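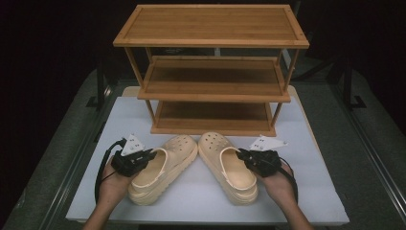 Photo: Flamura

BRENDDEN – Flamura today opened orders for Rillano, a kit that lets companies record household tasks by hand and use the recordings to train robot arms. Each kit contains a pair of hand-held grippers with marker plates, cables and recording software.

Tidying shoes is among the tasks supported at launch. An operator works at a tabletop with a pair of clogs and a three-tier bamboo rack, using one gripper in each hand. The starter library covers 47 household tasks, with more to be added in April.

"Our customers asked for a kit their own staff could set up and use," the company said in a statement. "Rillano was designed with that request in mind."

Yammine, a home robotics firm, tested the kit before release and collected 2,526 recordings over nearly three months.

Rillano is sold with a two-year warranty. Training sessions are offered at Flamura's Brendden office, and orders may be placed through the company's sales desk.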